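Feb 15, 2023
Notebook, two-arm cell, tray task. Working rules draft 3

Spent the morning turning the loose rules for this cell into something we can hand to the Kikarberg people before they set up theirs. Draft 2 was written from memory and it showed. Half of it was about things we stopped doing in May, and the part about two arms sharing one tray was a single sentence. Notes below are what I changed and why, plus what is still open.

The task for today is the usual one, computer mice and the yellow tray, both arms powered, stationery racks left in place around the edge. I kept the layout cluttered on purpose. If the rules only work on a bare mat they are no use to Kikarberg, where the bench will be shared.

Rule 1. Wrist view check before the first motion

Old wording: "Confirm cameras OK." That got ticked without anyone looking. New wording: open the wrist view full size, find both fingers, find the tray, and find the wrist cable if it is in view. Say out loud which arm you are looking at. Twice now somebody has checked one wrist feed and then driven the other arm.

The cable part is new. I want the operator to know where the loop sits relative to the tray before closing the gripper on anything. If it crosses the tray, note it on the run sheet and keep the approach slow until it is out of the way.
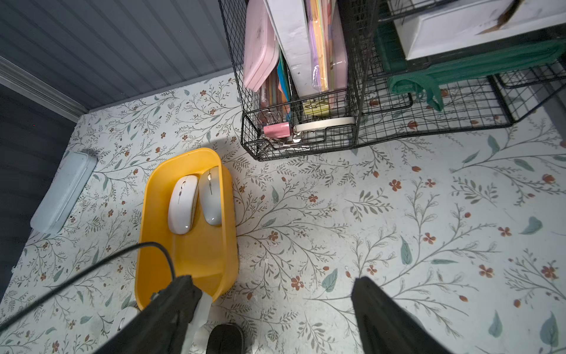 Rule 2. What goes in the work area, and what stays out

The work area is the mat between the arms, the tray, and the items named on the run sheet. Everything in the racks and wall baskets is background. Background can stay, with two conditions: it must be behind the keep-out line in the software, and it must not be moved between runs in the same block. If you need a binder clip, get one from the desk.

The keep-out line at the back right was set 40 mm in front of the black wire rack. I left it there. Wire mesh is the worst thing in the cell to catch a finger on, and the mesh doesn't show up well in the depth data. Shojaei (the planner build, not the older scripts) respects the line for the gripper but not for the upper links, so the operator still has to watch the long white segments when an arm reaches toward that corner.

Added: the pencil case on the left side of the mat is allowed as a fixed distractor. It has to be written on the run sheet like any other item. Draft 2 didn't mention distractors at all, and we had runs where it was there and runs where it wasn't, with nothing in the log to tell them apart.

Rule 3. One arm owns the tray

This is the one that needed the most work. Text as it stands now:

a. Only one gripper may be over the tray below clearance height. That arm owns the tray until it is back up.
b. The other arm may move, but its target has to be away from the tray, and its path may not pass over it.
c. Ownership is called out by the operator and logged. "Left has tray", "left clear".
d. If both operators call it, both stop. The one who called second backs out first.

Went through 387 logged handovers from the old blocks to see if (b) was too strict. Most of them would have passed as they were. The ones that wouldn't were nearly all early starts, where the second arm began its approach before "clear" was called. So I don't think it costs us much time. Average block length under the new rule will have to wait until we have run a few properly.

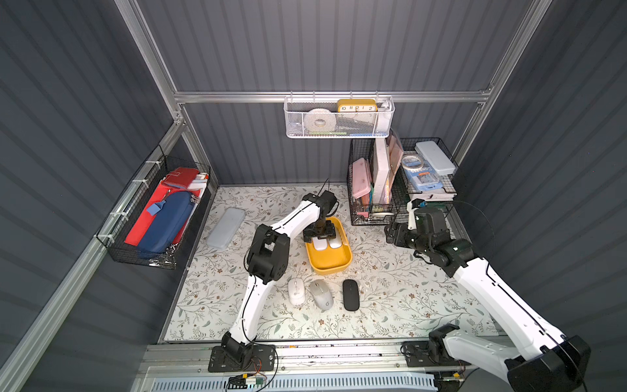
Rule 4. Stop button and who holds it

Third person holds the stop if both arms are being driven by hand. Holder does nothing else: no phone, no run sheet. With one operator and one scripted arm, the operator holds it in the free hand. Draft 2 let you set the stop down on the front rail. Took that out. The base wiring is down there and I don't want people reaching past it in a hurry.

Stop is tested at the start of each block, one press, both arms must hold. If either drifts, the block doesn't start. Write the drift down even if it looks small.

Rule 5. Near approaches

Grippers closer than a hand's width to each other: drop both to the slow speed setting. I had this as a number at first, but an operator can't judge millimeters from the chair, and the hand's width got used in practice. The software limit from Samex stays underneath as a backstop. It is not the rule. I underlined this in the draft, because last time people read the software limit as permission to go right up to it.

Both arms working over the middle of the table is where this applies most.

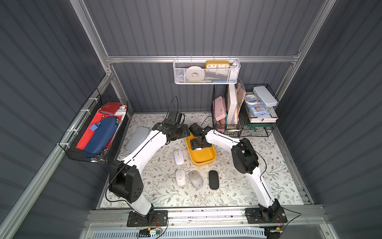
Does the slow setting have to stay on for the rest of the block once it has been triggered?
Only until both grippers are back at clearance height and the owner has called "clear". After that the operator can return to normal speed, and the change goes in the log with the run number.

Still open

Kultevwood wants the run sheets in their format, with the fixed items listed by position. Fine by me if they send the template. Ours has no column for position at present.

Numbering: new blocks start at run 544. Don't reuse the numbers from the abandoned block, even the blank ones. Run 267 exists twice in the archive and it took me most of an afternoon to sort out which was which.

Cable loop at the wrist needs a maximum height written down. Measure it with the arm folded and with it stretched out, both arms, before draft 4.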